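用运动模糊评分筛选腕部相机帧：操作步骤

本页说明如何在训练模仿学习策略之前，对腕部相机的图像逐帧计算清晰度，并据此决定哪些帧参与视觉编码器的微调。方法最早由 Miyuki Ishida 在 Zatetti 项目里用于抽屉任务，后来移植到 Trotell 的厨房数据。代码在 Trotell 仓库的 tools/blur 目录下。

适用条件

1. 每条轨迹至少有一路固定相机和一路腕部相机，两路时间戳同源。
2. 关节状态记录频率不低于图像帧率。
3. 图像未经有损的二次压缩。二次压缩会抬高块边缘处的梯度，使评分偏高。

如果只有固定相机，可以跳过第二步，但阈值需要另行标定，本页的数值不能直接使用。

第一步：对齐时间戳

以固定相机为主时钟，为每个固定相机帧寻找时间上最近的腕部帧和关节状态。对齐误差超过半个帧间隔的记录先标记，不要删除，后面统计丢帧时还要用。

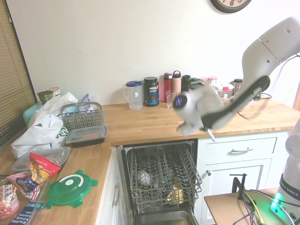

固定相机同样会产生模糊，只是分布不同。背景静止，模糊集中在运动的连杆和末端上，对整幅图像求平均会把它淹没。台面上的水壶和瓶子轮廓还在，扫过台面前缘的夹爪却已经拖影，这样的帧用全图评分会判为合格，用夹爪区域评分则不合格。因此固定相机必须先用正运动学把末端位姿投影到图像上，截取末端周围的方形窗口，再在窗口内评分。窗口边长取投影后夹爪高度的两倍，超出图像边界的部分直接舍弃，不做填充。

第二步：计算腕部帧的清晰度

腕部相机随末端运动，整幅图像的模糊方向大体一致，可以用全图评分。流程如下。

1. 转灰度，缩放到统一宽度。
2. 做一次小核高斯滤波，抑制传感器噪声。
3. 计算拉普拉斯响应的方差，记为 S。
4. 对梯度方向做加权直方图，取主峰与均值之比，记为 A。

S 低说明高频成分少，但纹理贫乏的表面即使静止也会得到低分。A 用来提供旁证：平移模糊会压低沿运动方向的梯度，剩余梯度集中在与之垂直的方向上，A 随之升高。木纹本身有方向性，静止时 A 也不低，所以 A 不能单独使用。
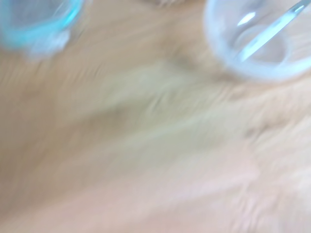 图 2 腕部相机帧，木质桌面沿对角方向拖影，图像上缘为透明容器。

画面大部分被单一材质占据时，建议再按网格分块，取各块 S 的上四分位数代替全图的 S。容器边缘所在的块往往比桌面块更能反映相机运动。

第三步：用关节速度交叉验证

由关节速度和雅可比矩阵求出腕部相机的线速度与角速度，乘以曝光时间，得到曝光期间的位姿变化，再换算为像素位移 d。换算需要场景深度，没有深度图时取相机光心到台面的垂直距离，近处物体的位移会被低估。

判定规则：

S 低于阈值且 d 大于 3 像素：判为运动模糊，剔除。
S 低于阈值但 d 不大于 3 像素：判为弱纹理或失焦，保留，写入复查列表。
S 不低于阈值但 d 大于 3 像素：检查时间戳。多数情况是第一步的对齐有偏移。
其余：保留。

只看 S 会误删大量靠近台面的帧，而这些帧恰好处于抓取前的阶段，对策略最有用。

第四步：标定阈值

从全部轨迹中抽取 700 帧，按任务阶段分层，由两人独立标注“可用”或“不可用”。意见不一致的帧由第三人裁定。以标注结果画出 S 的精确率与召回率曲线，在召回率不下降的前提下取最高阈值。Trotell 厨房数据得到的阈值是 181，图像宽度、滤波核或相机型号任何一项变化后都要重新标定。

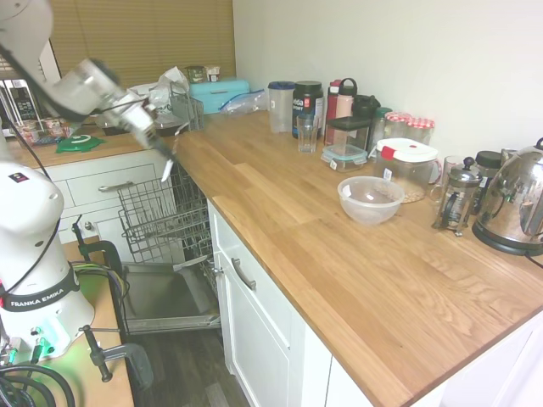 标注时应把同一时刻的两路图像并排显示。Tullio Galli 在复核时发现，单独看腕部帧，标注者倾向于把近距离失焦也记为运动模糊；有固定视角作对照，能看出末端相对洗碗机碗架或台面的大致位置，这类误标明显减少。并排显示的脚本为 pair_view.py，参数 --lag 用于人工修正残余的时间偏移。

第五步：写回掩码

不要从轨迹中物理删除帧。动作序列必须保持连续，否则动作分块的边界会错位。正确做法是为每条轨迹写一个布尔数组 blur_mask，长度与主时钟帧数相同，训练时按以下方式读取：

视觉编码器微调：跳过掩码为真的帧。
策略训练：保留全部动作；观测落在掩码为真的帧上时，用此前最近的有效帧代替，最多回退 3 帧，超过则整段样本弃用。

回退时本体感知状态仍取当前时刻的值，不随图像一起回退。

结果

在 Trotell 的洗碗机任务上，启用掩码后验证集动作误差下降，主要来自夹爪接近碗架的阶段；大范围转移阶段没有可见差别。Ogura 数据的相机曝光时间较短，剔除比例很低，前后结果相当。Nistport 数据没有记录关节速度，只能执行第二步，不在比较之列。

已知问题

1. 透明容器的边缘对比度低，分块评分偶尔会漏掉它们，可在复查列表中按物体类别过滤。
2. 自动曝光开启时，d 必须使用逐帧曝光时间。用固定值会低估暗处的位移。
3. 滚动快门引起的形变不在本方法范围内，S 对其不敏感。
4. 末端原地旋转时，图像中心清晰而四周模糊，A 失效，此时以 d 在图像四角的最大值为准。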